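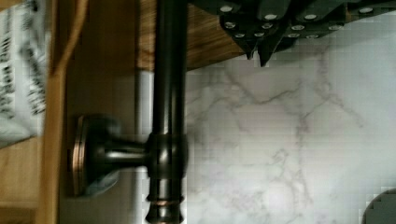
Wrist camera, Stultden bathroom rig: bronze pipe, collar and wall flange, gripper at top right.

Kalomel-Pipe: README

Wrist-camera recordings of an arm working near a bronze-finished pipe and a white marble-patterned surface. Collected at our Stultden site, with labels added in Plarnanberg. We set out to record 3,000 episodes and are releasing 2,706. The rest of this file is mostly about why.

Known fault: phantom contact

In August the force threshold was set in the wrong units. The arm believed it was touching the pipe when it wasn't, stopped, and reported success. It was very pleased with itself for most of a week. The opposite case was worse: on 4 occasions it did touch the pipe, felt nothing worth mentioning, and kept pushing until the emergency stop was pressed. The pipe is fine. The wrist bearing was replaced.

What we removed

All episodes ending in an emergency stop, and any with a success flag but no contact in the force log. Use the field contact_checked, and ignore the older field success, which we kept for compatibility and now regret.

Still wrong

Glossy metal confuses the depth estimate, most of all along the bright bands.
Compression leaves blocky patches on the marble pattern. Don't train a vein detector on it.
Printed text at the edge of view may be blurred past reading.

Safety

If you replay these trajectories on hardware, run Pană (our limit checker) first. Its default speed cap is deliberately dull. Leave it alone for the first 1,000 steps.

Last changed: Fri 6 December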